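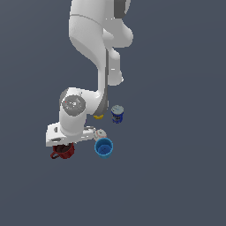 Review of the Pokska 500 Book Trolley

Equipment review prepared for member libraries
2023-02-26

Purpose of the review

Member libraries are due to replace their shelving trolleys during the coming financial year. The Pokska 500 was lent to us by the supplier, Jadel, for use at two branches. It is a double-sided trolley with three sloping shelves on each side, a steel body and four swivel castors, two of which have brakes. The review was carried out by Ngan-ling Chow, Branch Services Manager, and Stavros Gashi, Stock and Buildings Officer. The supplier has seen the text and corrected one point of fact concerning spare parts. It had no other part in the preparation of the review.

How the trolley was used

The trolley spent the first part of the loan at the larger branch, where returns are sorted behind the counter and taken to the adult shelves twice a day. It then moved to the smaller branch, which has carpet throughout and a ramp between the children's area and the main room. Staff used it in place of their usual trolley and wrote comments in a notebook kept on the top shelf. In all, the trolley carried a little over 1,000 books before we stopped keeping a tally.

Assembly

The trolley arrives flat in a single carton. Two people should be present to lift it. The instructions are printed on one large sheet and rely mainly on drawings, which are clear except at the fourth step, where the left and right end panels look the same. They are different. The holes for the push handle are on the right-hand panel only, and our first attempt had to be taken apart. Jaime Simões, who assembled the trolley at the smaller branch after it had been taken down for transport, marked the panels with masking tape and had no difficulty.

All tools are supplied. The hexagonal key is rather short, and a longer one is recommended for the bolts beneath the bottom shelf.

Handling and movement

The castors are the best feature of the product. They are larger than those on the Chiang trolleys which most branches now hold, and they cross door strips and carpet edges without the jolt that sends the end books to the floor. The trolley steers well when evenly loaded. When one side has been emptied it pulls towards the full side, and staff should be asked to unload both sides as they go.

Fully loaded, the trolley should not be taken down a ramp by one person. The brakes held on the ramp at the smaller branch, but they must be pressed firmly until they click, and two members of staff reported that they could not tell by eye whether a brake was on. A coloured pedal would be a useful improvement.

The push handle is fixed at one height. Taller colleagues found it low. Tsung-han Ho wrote in the notebook: "Fine for a short trip to the shelves. I would not want to do a whole stock move with it."

Shelves

The slope of the shelves is well judged. Spines can be read from a standing position, and books do not slide forward when the trolley stops. The bottom shelf is deep enough for most large-print titles and picture books, although atlases and the taller art books have to be laid flat. There is no ledge or tray for a scanner, slips or pencils. The Clotex model we reviewed in June had such a tray, and staff at both branches said that they missed it.

Noise

The trolley is quiet on carpet and acceptable on vinyl. On the tiled entrance floor of the larger branch the lower shelf rattled when empty. Tightening the bolts reduced the noise, and a strip of felt under the shelf removed it.

Finish and cleaning

The grey powder coating wipes clean with a damp cloth. One corner was chipped against a radiator during the loan. The end panels have no rubber bumpers, and the corners are hard enough to mark painted woodwork. Branches with narrow aisles may wish to fit their own.

Price and supply

The trolley is offered to member libraries at 375 pounds, including delivery to a ground-floor entrance. Replacement castors may be bought singly. Shelves are sold only in pairs. The guarantee runs for 7 years on the body and excludes castors and brakes.

Recommendation

The Pokska 500 is recommended for branches with level floors and daily shelving of moderate size. It is suitable for carpeted buildings in particular. Branches with ramps should purchase it only if two members of staff are normally available to move it, and branches that carry out frequent stock moves should consider a model with an adjustable handle.

Orders should be sent to Chia-jung Kwan in the purchasing office, giving the branch name, the number required and any limits on delivery times. Old trolleys in working order may be offered to other branches through the usual surplus list.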